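Wadach Tabletop Set: Frequently Asked Questions

Written by Radek Trnka, who looks after the recordings and has been asked most of these more than once.

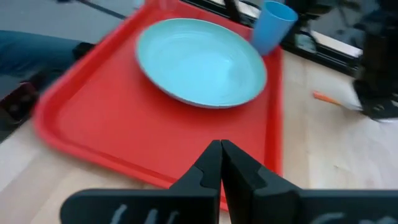

Please read the answers before you write in to tell us the set will teach a robot to do dishes. I don't think it will.

What is in the set?

879 recordings of a two-armed robot handling plastic tableware and a tray, driven by a person the whole way through. Nothing in the set was done by the robot on its own. If you saw a clip from Wadach and thought the machine was deciding for itself, look again at who was steering.

Is 879 enough?

For what? To get one policy to work on one table, maybe. To get it to work in your kitchen, no. The plan called for 2,000 and we stopped in November, when the extra recordings had started to look like copies of the earlier ones. I would take a few hundred that differ over thousands that don't, but I can't prove that with the numbers we have.

Who drove the arms?

Fourteen operators, all trained at Trastden for a morning. Their habits show. One person always comes in from the right, another slows down before every grasp. A model trained on this will pick up those habits along with the task, and I have yet to see a good way of pulling the two apart.

Why are some of the wrist views blurry?

The camera moves with the hand, and the hand moves fast. We left those views in. People ask for a sharpened version and we won't make one – your robot won't get sharpened views either.

Did you remove the failed attempts?

No. They are marked as failed, by hand, and the marks are only as good as the person making them. Two people checking the same recording did not always agree on what counted as done. Treat the labels as opinion.

Skendwood says its model reached a high score on your data. Is that true?

It probably did. The Skendwood test used the same table and the same objects as the training recordings. Ask for a result on a table the model has never seen, and ask how many tries it took to get it.

What is the Subramaniam split?

A way of dividing the recordings by operator, so that the people in the test part never appear in the training part. Scores drop when you use it. Please use it.

Can I add my own recordings?

Yes, if you send at least 15 and include the bad ones. A batch with no failures in it goes back to the sender.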